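Do you really need a stone countertop?

2019-03-01

We've been pricing a new kitchen since December and I have started to dislike the word "investment." Every showroom uses it. You walk in wanting somewhere to chop onions and within five minutes you are being told about resale value by someone holding a sample the size of a playing card.

The quote that set me off came from Premholm. They wanted $3,150 for the counter alone, before cutting the sink hole, which is extra. The sink hole! I asked what I would be getting for that and was told the stone was "timeless." My parents' kitchen had avocado green tile that was also sold as timeless, so forgive me.

I do get the appeal. Gray marble looks good under almost anything, and a plain white frying pan on it looks like you have your life together. I just don't think the look should end the conversation. 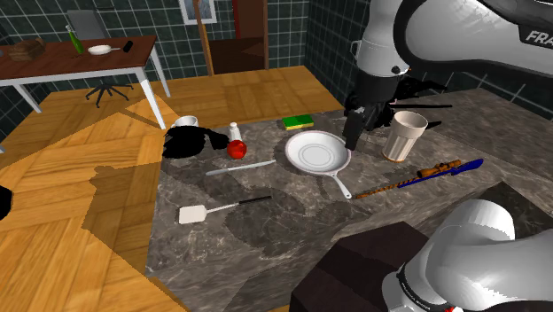 What the salesman skips

Marble etches. Lemon juice, vinegar, tomato sauce, wine – anything acidic can leave a dull mark, and sealing doesn't stop it. Sealer slows down stains. Etching is a different problem, and I had to ask three people before one of them would say so. The one who did was Nam-gil Jeon, who fitted counters for years and has laminate at home.

"Some people like the marks," he told me. "Most of them call me."

Then there's the heat claim. Yes, stone handles a warm pan better than laminate does. I would still use a trivet, and so would the people selling it, if you read the care sheet that comes with the warranty. Ferri's sheet says to use one. It also says to wipe up spills right away, to avoid "harsh" cleaners and to reseal on a schedule that they leave up to you. I'd love to know what happens when you file a claim.

My friend Oi-ling Mak thinks I'm being a grump. She put in marble a few years back, cooks on it every night and says she stopped seeing the marks after the first winter. Fair enough. She also paid for hers before she saw what a decent laminate looks like now, and she admits that part bothers her a little.
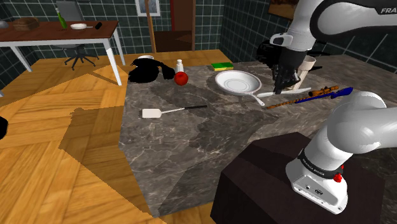

Image credit: Castunex

What we'll probably do

I brought home 11 samples and left them by the stove, then treated them badly. Coffee overnight, half a lemon face down, a hot spoon. The laminate from Wirolska came through fine apart from the spoon, and it costs $326 for the length we need. Add $400 for someone to fit it properly and I'm still a long way under Premholm.

Will it add to the value of the house? I doubt it. I also doubt that a buyer is going to pay me back for marble with a ring on it from somebody's margarita.

We haven't signed anything yet. If you've had laminate near a dishwasher for more than a few years, tell me how the seams held up, as that's the one thing I can't test with a lemon.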